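Surface Wear on Study Tables in the Wernen Building
Student project report
Kimutai Lema
February 1, 2020

The aim of this project was to find out which finish holds up best on shared tables. I looked at 64 tables on two floors and gave each one a wear score from 0 to 6. Tables with a score of 0 had no marks that I could find by eye or by touch.

Scoring was done in the morning, before the rooms filled up. I used the same desk lamp every time, held low – marks are easier to see when the light comes from the side.

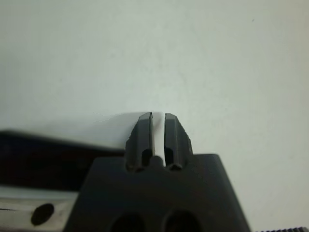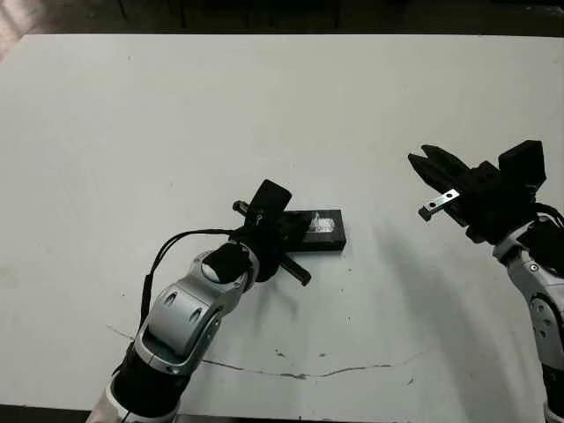
Dark finishes scored worse than light ones, and the gap was larger on the upper floor. Part of this may come from the method, as a pale scratch stands out on a dark top. On a white top, such as the large one in the second picture, slight scuffing is harder to see and a quick check could miss it. I went over the light tables twice for this reason.

The survey forms were less useful. I handed out 100 and got 25 back, mostly from students in the Sundberg section. Most asked for more outlets.

Parsons Hall was left out because its tables were replaced in February.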